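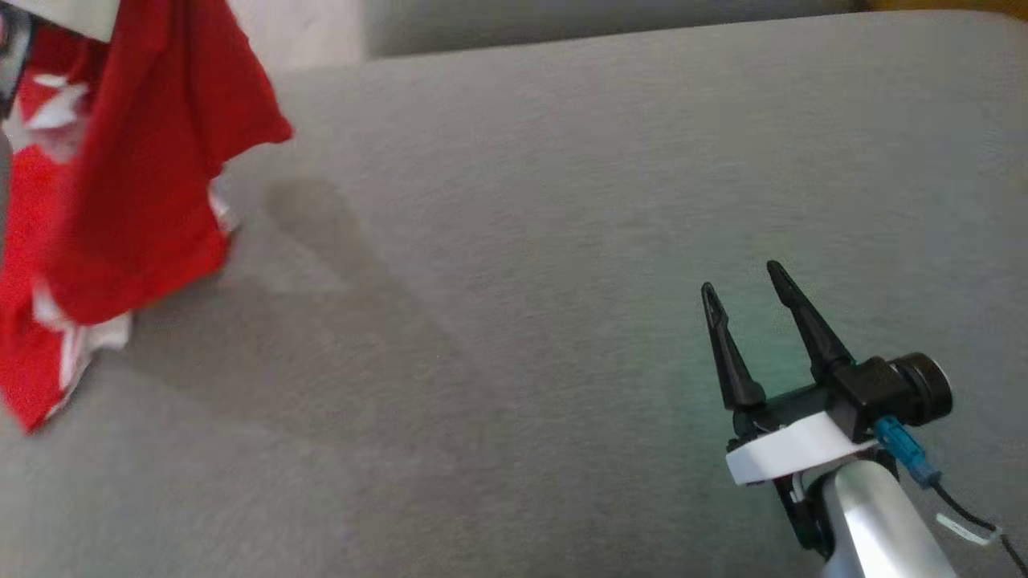 Buying the second arm first: a chat about budgets at Skultmont

I'd gone to Skultmont to talk about money, and we ended up talking about cloth for most of the first cup of tea. The workshop is putting together its equipment plan for January, and the woman who looks after the spending (she asked me to leave her name out, so I have) had the draft open on her laptop before I'd got my coat off.

"Everyone wants to start with the arm," she told me. "I get it, the arm's the fun bit! But the arm was the easiest line on the sheet."

The hard lines, she says, are the small ones. Fingers, for a start. They've got a two-finger gripper with narrow black tips working on fabric at the moment, and she has put in for 15 spare pairs. I thought that sounded like a lot. She laughed at me.

"They're cheap and they're always the thing you're waiting for. Last year we lost a fortnight to a part that costs less than my lunch."

Cables came next – she's fierce about cables. Every one gets a tag now, and the plan has a spare for each. Then there's furniture, which I hadn't expected to see in a robotics budget at all. If you want a machine to handle a bit of red and white cloth on a grey seat, somebody has to buy the seat. "I had to explain upholstery to our finance people twice," she said.

They had quotes from two suppliers, Josard and Votetti. Josard was cheaper on paper, but the delivery was 30 working days and support was extra. Votetti cost more up front and put two years of repairs in the price. She went with Votetti, though she still sounds a bit torn about it.

I asked what she'd cut if the money came back short. She scrolled up and down for ages.

"The second camera, probably. Not the spares. And I'd rather keep the training days than have a nicer bench."

The plan goes in under the name Mohammed, the project's title since well before she joined, and she hopes for an answer by the autumn. Until then the list stays open, and while I was finding my scarf she added another box of cable ties.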